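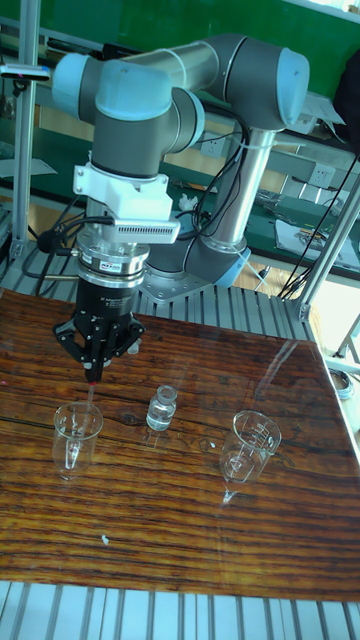 The gripper with the dropper in its fingertips, next to the left beaker.

Picking up a cardboard box is a solved problem for most small robot arms. Picking up a dropper is a different afternoon altogether, and that is why we asked Bavar to let us spend nine days on its test bench with three grippers and a table's worth of lab glass.

The task sounds tiny. Hold a slender, see-through tube, bring it over the rim of a beaker, squeeze, let go, move across to the small bottle and do it again. People manage it while chatting. An arm has to get the grip force right on something that bends when you want it to and sometimes when you don't, and it has to find clear glass that shows the tabletop straight through it!

We started with the Memport, a plain two-jaw parallel gripper. It is quick and wonderfully simple to set up (we were running before the coffee was done), and it closes to the same width every time. On droppers it was a bit of a brute. Our first 27 attempts gave us more blots on the table than drops in the glass.

The Ackroyd, with soft pads, was far gentler but slow to release. Thin tubes stuck to it and came back up with the arm, which made us laugh the first few times.

Then came the adaptive gripper, and this is where I got hooked. Its linked fingers spread wide and come together at the tips, so the pinch happens low down, well away from the bulk of the body. Mounted under a force-torque sensor, it let us watch the load change as the dropper touched a rim – lovely, clean little bumps on the graph. We ran 701 cycles with it and I'd have happily run more.
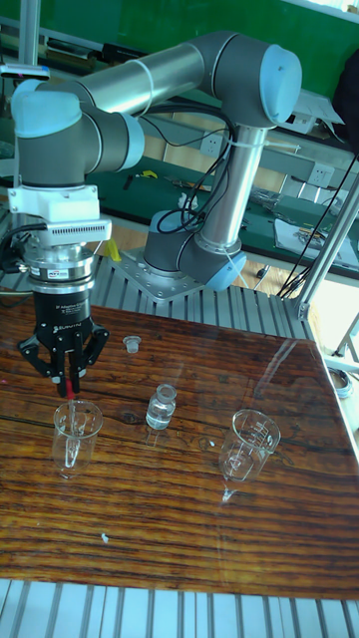 Gripper over the left beaker, with the small vial standing between the two larger vessels.

It has its faults. The fingers are wide when open, and with glassware set close together you have to plan the approach with care. Cable routing matters too: a stiff loop near the wrist pulled on our force readings until we moved it.

For control we used Ivley's software, which records each move as a short block you can drag around and replay. Changing the squeeze from a pinch to a slow press took one slider. I would like a better undo.

Bavar plans to repeat the whole set in November with 900 cycles per gripper and narrower bottles. We've asked for a spot at the bench again – and we're bringing our own droppers.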